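**Sidewalk robot procurement** is the planning, budgeting and buying of small wheeled or legged machines that travel on outdoor walkways, mostly on campuses, office parks and hospital grounds. Covers the purchase itself plus the stuff around it: surveys, charging, spares, insurance, staff time. Part of the wider topic of facilities automation. For indoor machines see *Floor-cleaning robot procurement*. For road vehicles see *Shuttle leasing*.

## Terms

- **Unit price.** The robot alone. Usually excludes the charger, sometimes the battery, check.
- **Landed cost.** Unit price plus freight, duty, setup.
- **Route-ready cost.** Landed cost plus whatever the route needs before the machine can use it (curb cuts, signal repeaters, hedge trimming). Term comes from the Stasgate planning notes and is now common among small buyers.
- **Seat.** A software license for one remote operator. Not one robot. Buyers mix these up all the time.

## Planning

Planning normally starts with the route. A walk-through first, on foot, with the map. Then a recorded run with a loan or rental unit, if one can be had. Points noted on a typical survey:

- surface type and joint spacing, raised slabs
- curb height and which side the curb is on
- planting that overhangs the edge, grows back by May in most climates
- open plazas, where there is no edge to follow
- parked bikes near entrances
- drainage, standing water
- radio coverage the whole way, incl. behind tall buildings

Long straight walks with a curb on one side are considered easy. Plazas are harder than they look on a map, as the machine has less to steer by and people cross from every direction. Many buyers price the easy part and forget the last stretch up to the door.

Siiri Sproģis, in her planning guide for the Umen campus, splits a site into segments and gives each one its own budget line. Segments which need building work go in the following year. The method is slow to set up but makes it simple to drop a segment when money runs short.

## Budgeting

Budgets are split into capital and running costs. The split matters more than the total in places where the two come from different funds.

| Item | Type | Often missed? |
|---|---|---|
| Robot | capital | no |
| Charger and shelter | capital | shelter, yes |
| Spare battery | capital or running | yes |
| Curb and paving work | capital | yes |
| Operator seats | running | sometimes |
| Data plan | running | yes |
| Insurance | running | no |
| Wheels, bumpers, sensor covers | running | yes |

At Umen the first plan was for 3 robots. It was cut to two after the shelter quote came in, and the money for the third went to paving. Spares were set at 70 dollars per robot per month, which Sproģis later called too low for a site with expansion joints every few steps.

Depreciation is contested. Some finance offices treat the robots as vehicles, some as computers. The computer schedule is shorter and tends to match how long vendors keep sending out updates.

## Buying

Three routes are common.

**Outright purchase.** Cheapest over the full life if the machine lasts. Buyer carries repairs.

**Lease.** Higher monthly cost, swap-out included. Read the return terms. Scuffed shells are a frequent arguement.

**Service contract.** Buyer pays per trip or per hour and owns nothing. Suits trials. The Sutanto office park ran on this basis for 200 trips before going to a lease.

Requests for quotes should state the route length, the worst curb, the coldest month and the hours of use. Leaving out the hours gets quotes that can't be compared. Darragh Dolan's template for Tandine also asks vendors for the price of a front shell and a wheel on their own, and for delivery time on both. Vendors who wouldn't answer were dropped from that round.

## Acceptance

Usually tied to final payment. The machine runs the real route, both directions, on the surface as it is. Dry and wet runs are listed seperately in better contracts. A run on the vendor's lot is not generally accepted as proof of anything on the buyer's site. Recordings from the onboard camera are kept with the sign-off papers, useful if there is a dispute on curb damage.

## Disposal

Batteries go back to the vendor or to a licensed recycler. Wipe stored maps and video first. Resale market is thin. Parts value only, mostly.

## See also

- Route survey
- Total cost of ownership
- Curb cut
- Operator licensing

*Last edited Aug 14, 2020. Section on leases needs sources.*

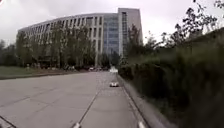
*3 min read*

Paved walk with a curb and hedge on the right, heading for a curved office building. Lawn on the left. The robot's white front body just shows at the bottom.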